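Zatness sets aside money for handheld grippers in next year's equipment plan

Dec 10, 2019

Zatness, the home services company based in Drustenach, has approved an equipment plan for next year that puts handheld grippers ahead of complete robot arms. The plan covers 64 grippers, the mounts and cameras that go on them, spare parts, and storage for the recordings. Delivery is set for March.

The grippers will come from Urov, a small maker of two-fingered tools that a person carries by hand. Workers use them to pick up and move ordinary things in ordinary rooms, and the recordings are later used to train the software that runs an arm. Zatness had first planned to buy 9 complete arms and place them in rented apartments. That request was cut to two arms during the fall budget review, and the difference was moved to the handheld tools.

According to the plan, the change came down to how many homes could be covered. An arm has to be delivered, bolted to a base, checked and taken out again, and the company's own trial showed that a single move used up most of a working day. A gripper goes in a shoulder bag. The two arms that remain in the budget will stay at the Drustenach workshop, where they will be used to test what has been learned from the recordings.

During the trial period, workers logged 3,441 recordings with a borrowed set of Urov tools. The work was mainly clearing tables, sorting laundry and putting away kitchen items. Food packaging took up a larger share of the log than the planners had allowed for, and it has been given its own line in the new plan. Film wrappers slip and fold when they are gripped, and thin cardboard bends under pressure that a cup or a bottle would take without trouble.

Fingertips are the part of the budget that grew the most. The soft ribbed pads on the tools wear down with use, and the trial ran short of replacements twice. Under the new plan each gripper will ship with two spare sets, and a further supply will be kept at the workshop. Pivot pins and linkage arms will be ordered in smaller numbers, to be replaced as they fail.

Urov will handle repairs for the first year under a fixed fee. After that, Zatness intends to do its own basic service and send back only tools with bent linkages or damaged mounts. The company looked at a longer service contract and decided against it until it has a full year of repair records to compare with the price.

Storage was a late addition. The first draft assumed that recordings could be kept on drives already owned by the company, but the trial filled those sooner than expected. Londoño, a data services firm that already handles the company's scheduling records, will provide the space and will be billed by the month. Zatness can raise or lower the amount each quarter. 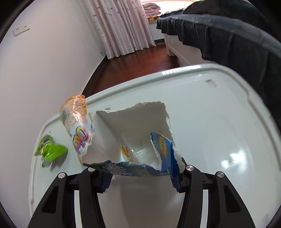

A two-fingered gripper at a torn cardboard snack box on a white table. Snack packaging has its own line in the plan.

The plan also pays for training time, which was left out of the trial budget and had to be taken from regular hours. Each worker will have two paid days with the tool before making recordings that count toward the total. Workers will be asked to handle the same kinds of items in different rooms and under different light, and to leave household furniture where it stands.

Household supplies come out of a separate small account. Snack boxes, bags and wrappers can be saved and used again until they are too damaged to handle, and worksites are asked to keep a supply on hand.

Zatness has not made a decision on buying more arms. The question will come up again when the new recordings have been tested at the workshop, and any request would go into the following year's budget. The company has asked Urov to hold its current price on additional grippers until then. Urov has agreed to do so for orders of 9 or more.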